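Gatanen: grasping clear objects from hand-held demonstrations

Version of May 6, 2020

Gatanen is the demonstration set behind our work on transparent and translucent objects. Policies trained on opaque items tend to close too early on clear plastic, and we wanted to know how much of that goes away with more demonstrations of the right kind.

Contents
demos/ – 60 sessions, recorded with hand-held grippers
splits/ – train and test lists, with 7 sessions held out
eval/ – scripts for the Urnen baseline

Method
The baseline takes color images only. Each policy was trained with 3 random seeds and tested over 20 trials per object. A trial counts as a success if the object is lifted and set down without tipping.

Result
Adding clear-object sessions helped most on bins and trays. Thin, flat items improved less, and glare is still the main cause of missed grasps. 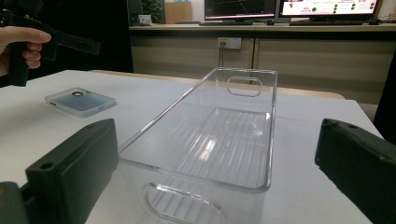
Known issues
Gripper width is not calibrated between the two tools. Lighting was not varied on purpose – expect a drop in other rooms. The loader in eval/ reads the Stadell format only.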